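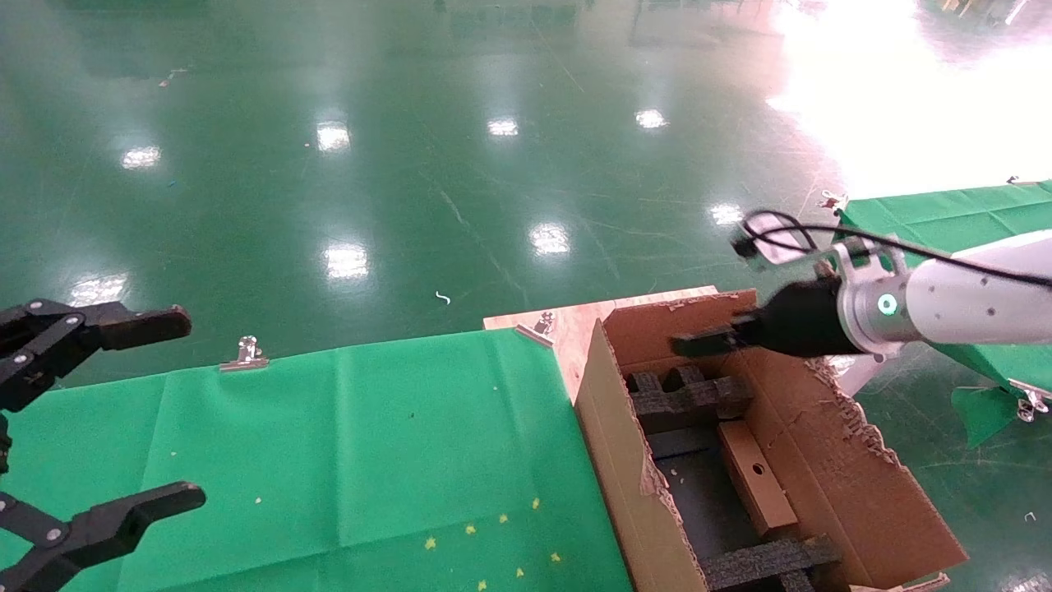

# Can it pack a box yet? (Sort of!)

So I spent most of an August afternoon watching a robot deal with a cardboard box, and I have to tell you, I had a great time. My feet hurt, I drank terrible coffee, and I would go back tomorrow.

The place is called Rirnby and it's a big bright shop floor, the shiny dark green kind that shows every ceiling light back at you. They've been trying out two arms from a little outfit called Bitby on the jobs people there like least. Packing is top of that list. If you've ever worked a packing table (I did, for 14 months, right out of school) you know why. It's the foam. Those gray inserts with all the slots look so simple, and then you're on your hundredth box and your thumbs want to quit.

What got me was how ratty the box was. I had figured they'd use a perfect new one, all crisp corners, but the top edges were ripped and the right flap was folded out with a big frayed tear along it. Good! That's what boxes look like by the end of a shift. A machine that only works with pretty boxes isn't much use to me or anybody else.

The piece I kept staring at was a tan block with a little round hole near one end, lying crooked across the foam. You or I would nudge it straight without even thinking. For a gripper with flat fingers and no real sense of "oh, it's snagging a bit," that's a whole project. I watched 20 tries at getting a part to sit right in a slot, and 6 of them were good enough that I'd have taped the box and sent it out. The rest needed a person to reach in. My old boss would have had words.

But still, 6! The last time I saw one of these demos (the Kernolus thing, which I complained about on here for days) it couldn't find the box.

I did ask about laundry, because I always ask about laundry. They've tried towels. Towels are okay, fitted sheets are a disaster, and I felt very seen by that. Dishes they won't touch yet, and I don't blame them. The Damasceno people across the lot are apparently working on a dishwasher loader, and I've been promised a look if I behave myself.

The counter on their screen said 3343 when I left, which is all the attempts so far on this one job. I don't know how I feel about that number. It seems like a lot of practice for a box, but then I think about how many I packed before I stopped crushing the corners, and I get a little more patient.

So no, I'm not handing over my chores this year. If it learns fitted sheets, though, I'm clearing out the spare room for it.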